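Gumuvby Community Food Share
Interim report to the Szekeres Fund
Reporting period: January to June

Summary

The grant pays for weekly food parcels, cold storage and one part-time coordinator post at our two pickup sites, Stamivberg and Bradus. In this period we gave out 2,173 parcels. The number of registered households stood at 96 at the end of June. Spending is within budget on every line except fuel, which is explained below.

Parcels and households

Each registered household can collect one parcel a week. A parcel holds dry goods, at least one fresh item and, when we have it, bread. Most households collect in person. A smaller group has a neighbor or relative pick up for them, and we changed the sign-out sheet in March so that this is recorded properly. The old sheet had no space for it and the entries were hard to read.

Numbers were lower in February than we planned for. Snow closed the road to Bradus and we lost two pickup days there. Parcels packed for those days went to Stamivberg where possible. The remaining fresh items were passed to the school kitchen, and those are not included in our parcel count.

Cold storage

The walk-in cooler at Stamivberg was installed in April, three weeks later than the date in our application. The electrician found that the existing circuit could not carry the load and a new line had to be run from the main panel. The extra cost came out of the repairs line, as agreed with you by email. Since then we have been able to accept dairy from two more stores. Bradus still works from household refrigerators, and one of them needs a new door seal.

Staffing

The coordinator post was filled in January. Hours are split between the sites, with paperwork done from Stamivberg. The post holder finished the food handling course in May. We have asked for a second person to take the same course in the fall so that both sites are covered during vacations.

Spending

Fuel is over budget for the half year. The cause is the longer route we now drive to collect from the new stores. We would like to move part of the unspent printing money to fuel and will send the request on your form. Packaging is slightly under budget. Rent and insurance are as planned.

Packing

Fresh items are now bagged separately from dry goods. This was a request from households, who told us that cans were crushing softer produce on the way home. The change adds time on packing mornings, so we start at 8:30 instead of 9:00.

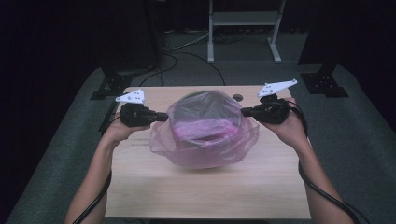

Pink plastic bag on a wooden table.

Next period

We plan to replace the door seal at Bradus, review the collection route and repeat the household survey in October. The survey will be shorter than last year's. Several people left the second page blank, and we have cut the questions about transport that overlapped. Results will be in the final report, along with the full accounts and the receipts for the cooler.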